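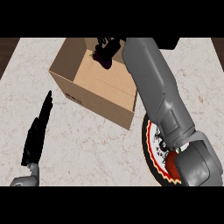
1/ Notes on the relighting of Fingate, the full-length dance piece by Vevach, ahead of its return in the studio theatre. The original plot was drawn for a stage with a deep grid and a black floor. The new venue has neither. The dance floor is now a pale vinyl, and pale surfaces change everything about side light. The tonal range we have to work in is narrow: mid grey, tan, off-white, very little true dark. The dancers' costumes sit in the same range.

Home | Posts | Replies | Media | Likes

2/ The piece runs without an interval and has 137 cues. In the first version there were 114. The extra ones are nearly all in the second section, where the old long fades have been split so that each ends on a step and not on a bar of music.

3/ Reason for the split: the score has been re-recorded by Ghoneim at a slightly slower tempo. A fade timed to the old recording finishes while the dancers are still travelling. You see them arrive in a state that has already settled. It looks like a mistake even to people who don't know the work.

4/ Side light. Six booms, three a side, heads at shin, hip and shoulder. Shins are the ones that matter in this choreography. So much of it happens close to the floor that top light gives you backs and hair and very little else.

5/ On a black floor a shin light skims across and disappears into the opposite wing. On a pale floor the spill comes back up and fills the underside of the body. Shape is lost. We have shuttered the bottom edge of every shin just off the vinyl and accepted a dark strip at ankle height.

6/ The dark strip is a compromise. In the lifts it doesn't matter. In the slow floor duet it does, and for that section only the upstage pair drop their shutters and run at a lower level.

7/ Colour. The original used a cold blue from stage left and open white from stage right. Over pale vinyl the blue reads as a wash on the floor and nothing on the skin. It has been replaced with a much paler tint. Seen from the back row the contrast is close to what the old film of the piece shows.

8/ The film is not much use beyond that. The exposure drifts, and the camera corrects the blackouts into a sort of grey soup. The notation score is better. It marks where each dancer faces at the start of a phrase, so you can work out which boom was doing the job.

9/ Spacing. The stage is shallower, so the diagonal in section three has lost two travelling steps. The choreographer's estate agreed the cut in June. It shifts the end point towards the centre line, and one special has moved with it.

10/ Sound cues stay on a separate operator. Linking them to the lighting desk was tried in rehearsal – it works until a dancer holds a balance longer than usual, and then both departments are early together.

11/ The house seats 500, with a steep rake. Most of the audience looks down on the floor. That makes the floor the main backdrop, and it should be lit as one.

12/ A shorter post on the Lurkier double bill will follow once that plot is drawn. It uses the same rig with the shoulder heads refocused, and has far fewer cues.

Posted Sep 19, 2018

Print this thread | E-mail this thread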